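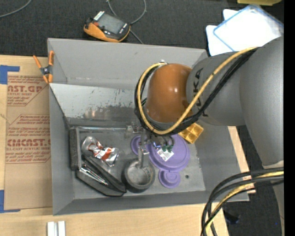
Surnum: Complete Edition review

Played on PC with a controller, then again for a few evenings with mouse and keyboard. Main story finished, both expansions finished, most of the side work done.

Surnum came out to a fair amount of praise and then slipped out of sight when the two expansions were sold separately at prices that didn't suit anyone. The Complete Edition puts the lot in one download: the base game, The Navarro Letters, Winter at Ovine, the extra outfits and the soundtrack. I had played the first few hours at launch and given up, so I started a new save in September and kept going to the end.

What it is

A third-person adventure game with a lot of walking, climbing and reading, and a small amount of fighting. You play a surveyor called Amado Cabrera, sent to the island of Surnum to redraw the maps after a landslide has cut the north coast off from the port. The previous surveyor left her notebooks scattered over the island, and the story is mostly told through those. There is a villain of sorts, a shipping company named Trisurside, but you spend more time arguing with its letters than with its people.

The island is one continuous map, opened up in stages. You get ropes first, then the bolt hammer, then the boat, and each of them lets you back into places you could see from the start and couldn't reach. If you have played anything in this line over the last ten years you will know how it goes.

Climbing

Climbing is the best part of the game. Each hand is on its own trigger and you have to let go with one before you can reach with the other. Stamina drains from the arm that is holding your weight, so a long overhang means swapping arms and looking for somewhere to put your feet. It is slow for the first hour. After that it becomes second nature, and the sea cliffs on the west side are a pleasure to get up.

Rain makes the rock slippery, and the game does not always make it clear how slippery. Limestone is hopeless in the wet and granite is fine. This is explained on one loading screen that I saw once, 16 hours in.

On keyboard the two-handed climbing goes on the mouse buttons. It works well enough, though holding both down on a long traverse made my hand ache. Use a controller if you have one.

Surveying

The job itself is done with a theodolite on a tripod. You set it up on high ground, take sightings on three landmarks, and the piece of map between them fills in. Good sightings give you a clean map with paths and water marked. Poor ones leave a smudge, and you can come back later and do it again.

I liked this more than I thought I would. It gives you a reason to get to the top of things, and because the map has no icons on it until you draw them in, you look at the island instead of at a marker. You can pin your own notes. I ended up with dozens, most of them saying things like 'door, locked' and 'goats'.

You can turn on a normal map with icons in the options. I tried it for an evening and turned it off again.

Fighting

Poor. You have a walking pole, a flare gun and a dodge. Trisurside's guards have one attack with a long wind-up and they will all use it on you at the same time. Most camps can be crept round, and I would recommend doing that, but there are four fights in the main story that can't be avoided. The one in the cannery took me 12 tries on the standard setting, mainly because the camera gets stuck behind the conveyor belts.

The Complete Edition adds a setting called Light Resistance, where guards go down in two hits. I switched to it after the cannery and left it on. You lose nothing by doing so, and all the achievements still unlock.

The Navarro Letters

The first expansion can be started once you have the boat. It moves to a smaller island to the south with a disused telegraph station, and it is nearly all puzzles. You repair the line one pole at a time and messages start to come through, out of order, from a family called Navarro who ran the station. Putting the messages in the right order is the puzzle.

It took me five hours. The writing is better here than in the main game – shorter, and less keen to explain itself. The last puzzle needs you to have kept a note of call signs from the beginning, and if you haven't there is a lot of rowing back and forth. Have a pen and paper handy.

One warning. If you start it before finishing chapter six of the main story, a conversation near the end gives away who cut the bridge. The game ought to tell you this and doesn't.

Winter at Ovine

The second expansion is set after the ending, so you can't get into it until the credits have rolled. Ovine is a sheep farm in the middle of the island, snowed in, and you are stuck there for eight in-game days with four other people and not enough fuel. There is no open map. You decide each morning what to do with the daylight and play it out.

It is a very different sort of game and I can see why people were annoyed when it was sold at full expansion price. I enjoyed it. The snow changes the climbing completely, as your hands get cold and the grip meter shrinks until you get back to a fire. The cast is good, especially the farmer, who has been a voice on the radio up to this point. It can end in several ways and the choices that matter are not the ones that get a big pause and a close-up.

It does repeat itself. Fetching wood on the first day is interesting and on the sixth it isn't. A button to skip the chores you have already done would have helped.

How it runs

My machine is a mid-range one a few years old. With everything on high it held a steady frame rate outdoors and dropped badly in the port town, where there are a lot of people and washing lines. Turning crowd detail down one step cured it. Shadows make less difference than you might expect.

Loading is quick from an SSD. I had three crashes over the whole thing, all of them when coming out of photo mode, and the autosave is frequent enough that I never lost more than a couple of minutes.

Bugs I ran into:

Tripod left floating in the air after a landslide. Reloading brought it back down.
Subtitles for the wrong person in the lighthouse.
A guard walking on the spot against a wall in the upper quarry, who could not be hit or talked to.
The achievement for drawing the whole coastline didn't unlock until I restarted the game.

Saves from the original release can be carried over. The option is under Load, then Import, and it brings your map and tools across but not your pinned notes.

Sound

The music is mostly strings and something like an accordion, and it keeps quiet until you get high up. The wind is very well done. Voice acting is good from the main cast and shaky from the townspeople, several of whom are plainly the same man. The soundtrack comes as a folder of files in the install directory and is not mentioned in any menu, so look for it there.

Options

Better than average. Text size goes up a long way, climbing can be changed from hold to toggle, and there is a setting that shows which rock is safe in the rain with a coloured edge. Motion blur and head bob can both be turned off. Controls can be remapped in full on keyboard and only in part on a controller – the two triggers are fixed, which will be a problem for some people.

How long it lasts

The main story took me 27 hours with a fair amount of wandering. The Navarro Letters was five and Winter at Ovine was eight. The collectables are notebook pages, 1,342 of them if you count every torn scrap, and I stopped looking well short of that. Only the full notebooks matter for the story, and those are hard to miss.

Is it worth it?

If you have never played Surnum, buy this version and don't bother with the base game on its own. At the current sale price it costs less than either expansion used to. Even at the normal price I think it is fair.

If you already own the base game it depends on what you liked. The upgrade is offered as a bundle of both expansions, and they can't be bought one at a time any more. The Navarro Letters alone would make me pay it. Those who only want more of the open island won't find much in either.

If you bounced off it at launch because of the fighting, as I did, Light Resistance sorts out most of that. The cannery camera is still bad.

Good: climbing, the map, the writing in The Navarro Letters, the price.

Bad: combat, the port town frame rate, chores in Winter at Ovine, fixed triggers on a controller.

Score: 8 out of 10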